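The kitchen bench that ate my winter

I have been thinking about stone benchtops for so long now that I dream in slabs. It started in July, when the laminate beside our sink finally swelled up like a wet biscuit, and my partner said the fatal words: why don't we just do it properly?

So off we went to Grolton, a stone yard out past Miltberg, where they stand the slabs up in racks like enormous library books. I'd walked in wanting plain white. Within ten minutes I was stroking something brown and whispering to it. The price on the tag was 629 dollars a square metre (before cutting, before edges, before anyone has lifted a finger), so I stopped whispering pretty quickly!

Dark stone is having a proper moment, by the way. Every second kitchen I've stickybeaked at this year has gone moody: chocolate, charcoal, veins all over the place, and walls to match.
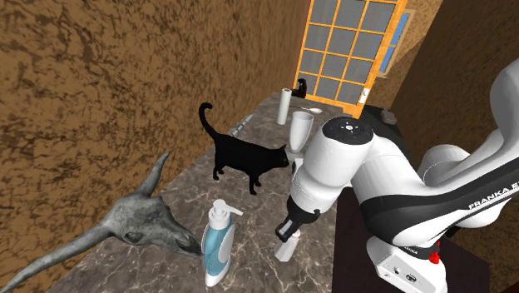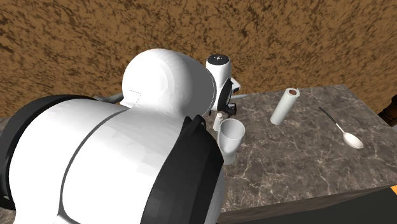
Dark marble pattern, blotchy brown walls.

Bartoš

My worry was always going to be the upkeep. Real marble is soft, and it hates lemons. Red wine too, and vinegar, and tomato, which is more or less everything I cook. The bloke at the yard gave me a sample offcut to take home and torture, and I went at it with half a lemon and left it overnight. By morning there was a dull little moon etched into the polish. I quite liked it, to be fair, but I could see my partner's face.

A honed finish hides that sort of thing better than a polished one. Darker colours show crumbs less and dried water spots a whole lot more, especially if your tap water is as hard as ours in Medden. Sealing helps with stains but does nothing for etching, and I wish I'd understood that before I spent 175 dollars on a fancy sealer kit.

Then there are the joins. Our kitchen is L-shaped, so there was always going to be one, and I spent an entire evening with masking tape working out whether I'd rather look at it from the stove or from the table. (The table. I can put a fruit bowl on it.)

We ended up with a remnant, a leftover from somebody's much bigger kitchen, brown with skinny cream veins, for 1,554 dollars including the sink cut-out. It goes in within 4 weeks if the plumber turns up. I've already bought the fruit bowl.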